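ホーム 一覧 梱包・発送 写真 お問い合わせ 前へ 次へ

筆箱の箱詰め、写真メモ

12月の発送ぶん。筆箱をひとつずつ箱に入れて送るだけの作業、のはずが思ったより手間。届け先はEndmontとSkastedwood。写真を順不同で置いておきます。説明は短め、時間がないので。

箱は浅めのふた付き。ふたを開いたまま台に置いて、中身を斜めに寝かせる。まっすぐだと端がつかえるので斜め。紺のペンケース、白いCAMPUSの文字。布ものは形がくずれやすいから、ファスナーは閉めてから入れること。
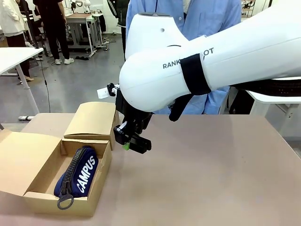 Lorenz Imhofさんから。うちでは布の筆箱は箱に入れず、厚手の封筒で送っています。つぶれたという連絡は今のところ2件だけ。箱代を考えると封筒も悪くないですよ。

封筒、なるほど。ただ今回は贈り物用が多いので箱のままいきます。自宅用なら封筒でもいいかも。Torkleyで封筒の見積もりとってから考えます。

数のメモ。Endmont行き40、Skastedwood行き39。合わない1個はあとで確認。箱は85枚注文したので足りるはず。届いた束の外側が少しへこんでたけど、使うぶんには問題なし。テープは紙のほうに統一、透明のはもう買はない。はがすとき箱の表面までめくれるので。

作業は午後2時から。宛名を先に全部書いておくと早い、これは前回の反省。書いてから詰める、詰めてから閉じる。順番まちがえると最初からやり直しになる。 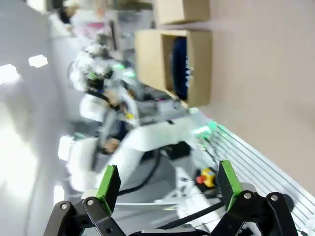

作業場にて、12月

緩衝材は薄紙1枚。丸めて四隅に入れるより、筆箱の下に敷くほうがきれいに見えるる。Tseの薄紙が残っていたのでそれを使用。色は白のみ。生成りもほしかったけど在庫なし、次回。

箱の置き場所がいつも悩み。重ねすぎると下の箱の角がつぶれるし、広げると台がせまくなる。低く重ねて、閉じたものから別の台へ移すことにした。
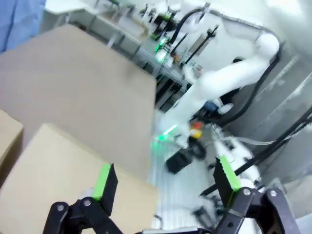
別の台に移すときは宛名の面を手前に。Endmont行きは左、Skastedwood行きは右。混ざると宛名を全部読みなおすはめになるので、ここだけは急がない。伝票は閉じたあとにまとめて貼る。残りの箱はたたんで棚の下へ。封筒の見積もりが出たらここに追記します。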